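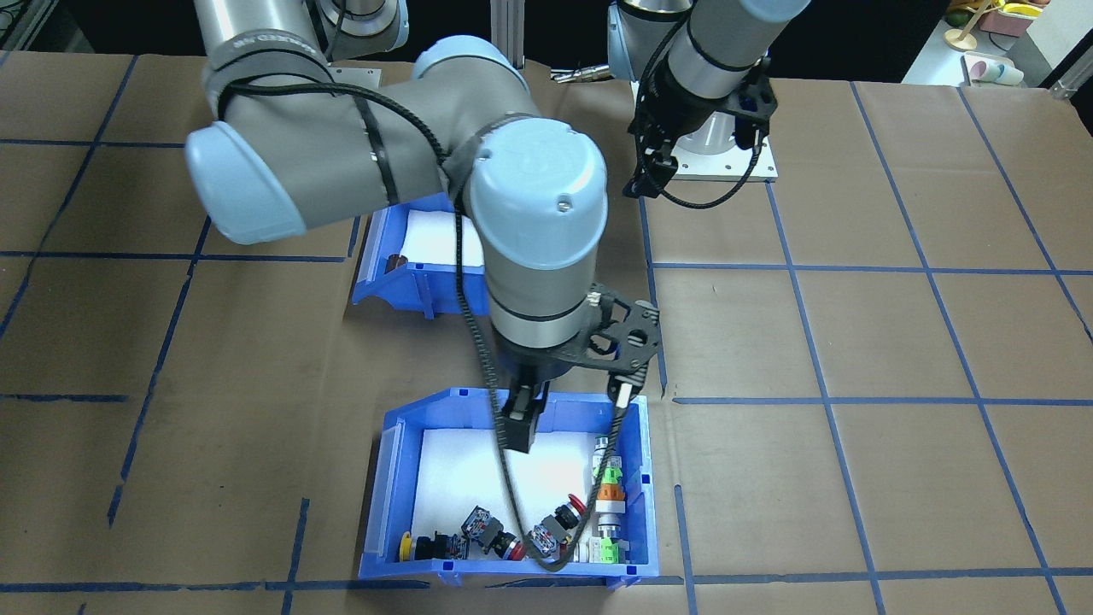 March, 8.15 am. Sorting the switch stock, continued, and probably to be continued until I retire. The Ladgate panels came back to us with every operator still fitted, so the job is to get the useful ones off, tested and put away before Maxence Langlois orders more of what we already own. Foam went into the blue bins last week after a contact block lost an argument with the bare plastic. The front bin now has the awkward half-dozen lying along its lip: the yellow mushroom head, the red ones, the loose-looking black blocks, and the stacked thing with the green, orange and white modules that I keep putting off. Everything else from Ladgate fit one of the existing drawers.

Rules as agreed with Fiorella, written down so we can both stop remembering them differently:

Sort by contact block first, then by head. Colour of the head comes last. I know the colour is the part you can see from across the room. That is how we ended up with a drawer labelled RED.

Green module is normally open, red is normally closed, on the parts we've checked. Do not extend this to the Brevell stock, where the moulding colour seems to have been picked by whoever was on shift. Meter it.

Anything without a legible part number goes in the query tray with a slip of paper. The slip needs words on it. "?" is not words.

Test is continuity across each pair, pressed and released, 50 presses on anything going back into an emergency stop circuit. Yes, by hand. Fiorella did the first batch while on the phone to Ruvuletti and says it improved the call.

10.40. Ruvuletti have answered on the replacement collars. Minimum order is 500. We need 8. I have asked if they would consider selling us 8 and am told they will get back to me, in the tone people use for that. Belkadi may have some in the back of their shop – Maxence to ring, he gets on with them.

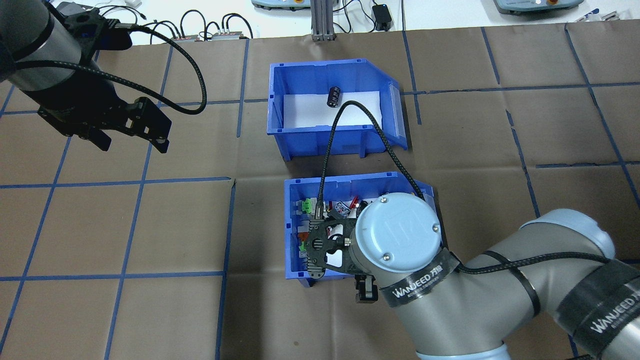

The drawer count in the spreadsheet is 129 operators, all types. The drawers themselves disagree, and I'm inclined to believe the drawers. Part of the gap is that complete assemblies were entered once as an assembly and again as a head plus a block, so one stop button has been living three lives. I've started a second column and left the old one alone until Fiorella has looked at it.

Legend plates: keep the ones that say something generic. The ones engraved PUMP 4 INLET can go, unless we acquire a pump and three others.

1.30 pm. Two Brevell blocks failed, both sticky on release. Opened one up. Spring fine, carriage full of what I'd guess is old cutting oil and fluff. Cleaned it with contact cleaner and it passed, but I'm not putting it back into anything that matters. Marked BENCH ONLY in paint pen. The other is in the scrap tub with its screws removed, as we are always short of those screws.

Still open:
Terminal blocks – own drawer, or in with the DIN rail bits? Maxence says rail bits. He also says he can't ever find anything in rail bits.
More foam, the white, same thickness. The offcuts are nearly gone.
Relabel RED.
Chase Ruvuletti about the collars if nothing by the time the Belkadi order goes in.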